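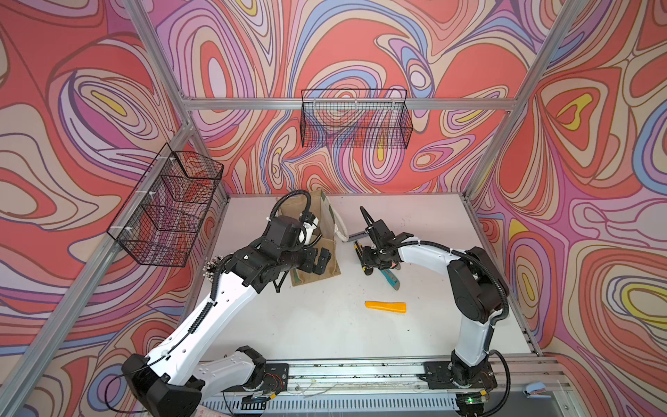 4. Colocación del papel pintado autoadhesivo Urnik

4.1. Antes de empezar

Cada rollo mide 468 cm de largo. Compruebe que todos los rollos llevan el mismo número de lote y no retire el papel protector hasta tener cortadas las tiras de la primera pared.

1. Limpie la pared con un paño húmedo y déjela secar toda la noche.
2. Rellene los agujeros con masilla fina y lije.
3. En paredes recién pintadas, espere 7 días antes de colocar la primera tira.

Precaución: no aplique el papel sobre pintura a la cal ni sobre yeso sin imprimar.

4.2. Corte y colocación

1. Mida la altura de la pared en los dos extremos y en el centro. Tome la medida mayor y añada 5 cm por arriba y otros 5 por abajo.
2. Haga casar el dibujo antes de cortar la segunda tira. En los modelos de ondas y mármol el motivo se repite cada 67 cm.
3. Trace con el nivel una línea vertical a lápiz junto a la esquina. Las esquinas rara vez están a plomo.
4. Despegue 40 cm de protector, pegue el borde superior y vaya bajando con la espátula de fieltro, del centro hacia los lados.
5. Guarde los recortes planos o en una bolsa de tela, con la cara impresa hacia dentro. Sirven para los enchufes y para reparaciones. 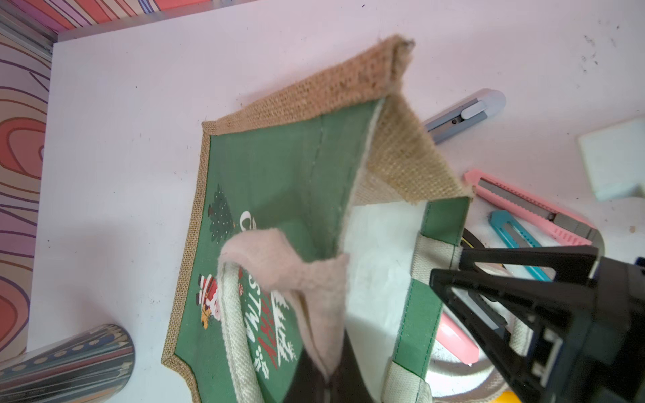 6. Recorte el sobrante con cúter y regla metálica. Cambie la hoja en cada tira.

Nota: si queda una burbuja, levante la tira hasta ese punto y vuelva a pegarla. Las burbujas pequeñas se pinchan con una aguja y se alisan con el dedo.

4.3. Limpieza de la mesa de corte

Retire los restos de adhesivo de la mesa con agua jabonosa. Sobre superficies blancas no use estropajo, que deja arañazos finos donde se acumula la suciedad. Seque con un paño que no suelte pelusa. 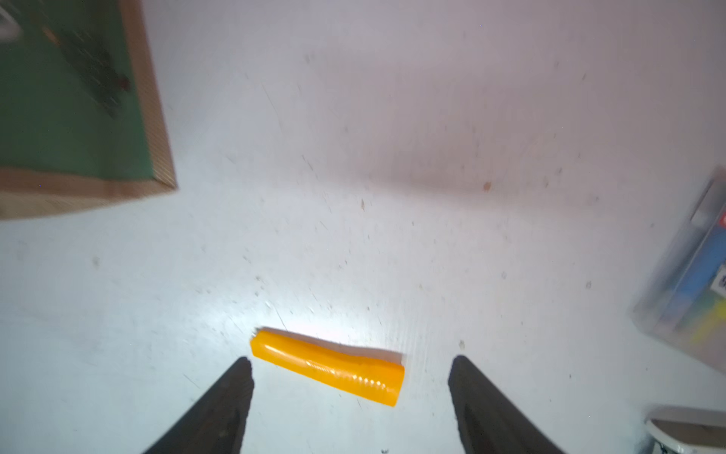 Ehab Nasr comenta que en su pasillo tuvo que calentar el papel con el secador para doblarlo en la esquina, y que conviene hacerlo a temperatura media. Con el aire al máximo, la tira se estiró y el dibujo dejó de casar.

Para radiadores y marcos de ventana, consulte el apartado 5.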